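Trade > Textiles > Interviews

Pressing out the fold
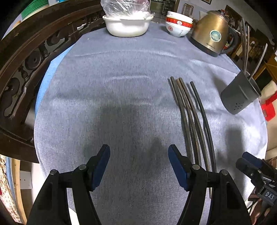
Fold lines in a gray tablecloth.

Hakim Wuisan runs finishing at Sakska, a linen rental plant that handles 3,000 pieces a shift. Most complaints concern creases.

"A fold sets when the cloth is stacked warm," he says. "Then it has weight on it until delivery." The plant now cools each piece before folding and limits stacks to 26.

Fine weaves are harder. "They show everything. I would sooner slow the ironer than run it hotter." Rejects fell to 800 in December, from 2,000.

14 shares | 3 comments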